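Subject: Re: [manip-list] wrist view only vs. wrist + overhead for bin clearing

Hi all,

Sorry for the slow reply, I wanted to let the last batch of runs finish before I opened my mouth. Quoting the earlier message so people don't have to dig through the archive:

> We're at the point of deciding whether to keep the overhead camera on
> our second cell. The Saltolia folks posted that they dropped theirs and
> lost nothing on bin clearing, but their items are all rigid boxes. Has
> anybody tried wrist-only with soft stuff? Foam, bagged parts, that sort
> of thing. We use the Vulto policy code more or less as it comes, with a
> short history window. Mostly I want to know whether it falls apart when
> the item is big compared to the bin, because half of ours are.
>
> Also, if you did try it, how many demos did you need before it stopped
> doing silly things at the rim?

Short version: yes, we tried it with foam, it mostly holds up, and the big-item case is exactly where it gets weird. So your gut is good!

Our setup is the one we call Hollis, which is just the name of the bench. One arm, a parallel gripper, a small camera at the wrist. The job is to take a foam block out of a blue bin and put it down on the tan table, inside whichever tape square the run sheet says. The tape grid started out as a way for us to reset the bin to the same place every time (it's ordinary blue masking tape and it looks pretty chewed up by now, don't judge). The green panel stays put beside the bin for the whole series so the background doesn't change on us.

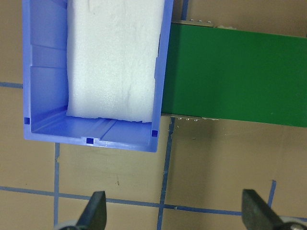
Wrist view on the Hollis bench, fingers open, foam block leaning on the right wall of the bin.

So look at where the room is. The block takes up most of the width, and it's leaning right, so the only decent gap is on the left, by the ribbed wall. A person would stick a finger down the left side and tip the thing over. Our demos mostly do that too. The policy learned it fine when the camera was high up, but as the arm comes down the foam fills more and more of the view, and at some point the policy is staring at a big white blob with no edges in it. With the overhead camera it still knows where the rim is. Without it, it has to remember, and the short history window you mentioned isn't long enough for that.

Numbers, for what they're worth. We trained on 701 demos total, same demos for both versions, one with the overhead stream and one without. Then 100 test runs each, with the block set down by hand in a different lean every time (left, right, flat, one corner up). With both cameras we had 19 failures. Wrist-only had 35. I was honestly expecting worse than that.

What surprised me is where those extra failures came from. Hardly any were at the rim. They were nearly all of the same kind: the arm goes down on the wrong side of the block, the finger pushes into the top of the foam, the foam squishes, and the policy seems to take the squish as contact with the side and closes. It comes up with nothing, or with a pinch of foam that lets go halfway up. When the lean was to the left it did this less. My guess is that we just have more left-lean demos, but I haven't gone back and sorted them, so please don't quote me on it.

Two things helped. First, we made the history window longer, so the policy still has a view of the bin from higher up when it's down close. That got rid of a good chunk of the wrong-side grabs in a quick check, but I haven't rerun the full set and I'm not going to post a number until I do. It does make training slower, and our machine was already crying. Second, we put a little pause and lift in the demos, where the arm stops above the bin and has a look before going down. It feels dumb to teach, and it makes every pick slower, but it's the cheapest fix we've found. If you're using Promport to record your demos, watch out: it trims still stretches by default, and it ate all our pauses the first time around. I lost most of an afternoon to that one.

On your demo question, the rim silliness (bumping it, hovering over it, that sad little wobble) went away pretty early for us, well before we had the full set. The side choice never fully settled. If I were starting over I'd collect fewer demos overall and spread the leans out on purpose.

One more thing that may or may not matter for you. White foam is kind of a worst case for exposure. When the block fills the view, our camera darkens everything else to compensate, and the blue walls go so dark that the ribs disappear. We locked the exposure back in August and never looked back, so all the numbers up there are with it locked. If yours is on auto I'd change that before you touch anything else, and definitely before you compare one camera to two.

I can't help with bagged parts, sadly. We have a box of them waiting and no time.

If I had to pick for your second cell, I'd leave the overhead camera bolted up for now, record it along with everything else, and train both ways off the same data. Storage is cheap and then you can argue about it with your own items. Would love to see what you get with the big ones, especially if they're stiffer than ours. And if somebody from the Saltolia side is reading, how long is your history window? I couldn't find it in your post.

Happy to share our run sheet and the training config, just email me off list.

Cheers from the Hollis bench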